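The Long Road to Skavitmont: a slow film that asks for patience

By Nobuhle Tshabalala
Jan 7, 2022

14 shares | 5 comments

I went to see "Skavitmont" without knowing much about it. A colleague told me only that it is a science fiction film with very little science in it, and after two hours I think she was right. There are no battles and no spaceships. There is a town in the mountains, a closed factory, and an old engineer called Damus who refuses to leave when everybody else has been moved to the city.

The story is simple to tell. A company named Patwary has bought the whole valley and wants to make a lake of it. Of the 300 families who lived there, only five households remain when the film begins. Damus is 68 years old and lives alone with the voice of the heating system, which he programmed himself when his wife was alive. One day a young woman from the company arrives with papers for him to sign. He offers her soup. She stays longer than she planned, because the road is closed by snow, and from this point the film is mostly the two of them talking in a kitchen.

I must say that the first half hour tested me. The director likes to show a door for a long time before a person comes through it. In my row two people looked at their telephones, and one man went out and did not return. But when the young woman begins to ask the heating system questions, late at night, in a very low voice, I forgot that I was tired. The answers are short and practical. It tells her the temperature of each room. It tells her which window does not close well. Slowly we understand how much it has heard in that house, and the film never explains this to us with music or with a speech.

The actor who plays Damus is wonderful. He does small things with his hands the whole time, he folds a cloth, he turns a cup, and you believe that he has lived in these rooms for many years. The young actress has the harder part, because her character is written with less care. We learn that she has a brother and that she does not sleep well, and this is nearly all. I wished for one scene of her life in the city, so that I could understand what she is going back to.

The effects are modest and I liked them for it. The machines in the old factory look as if somebody built them to do a job. They make noise and they are a little ugly. When one of them starts to move again near the end, the cinema became very quiet.
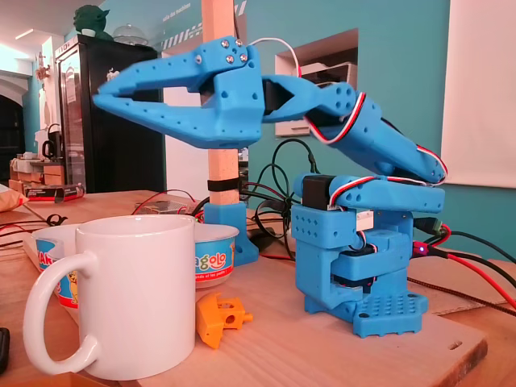

What I liked less is the company. Patwary is shown to us through three men in grey coats who speak always in the same cold manner, and one of them even laughs when he looks at the map of the valley. In a film which is so gentle with its other people, this felt lazy to me. A lake can be a good idea for somebody. The script had time to let one of these men explain it properly, and it used the time for another view of the snow.

The ending will divide people. I will not tell it, only that Damus makes a decision about the heating system and that we do not see his face when he makes it. My husband found this annoying. I found it correct, although I would have cut the last conversation in the car, which repeats what we have understood already.

"Skavitmont" is showing at the small screen in Bollham, with subtitles, and it will come out on disc in June. If you can, see it in the cinema, for the sound of the wind and the pipes. Take a warm coat, the heating in Bollham is much worse than the one in the film.

Four stars from five.

5 comments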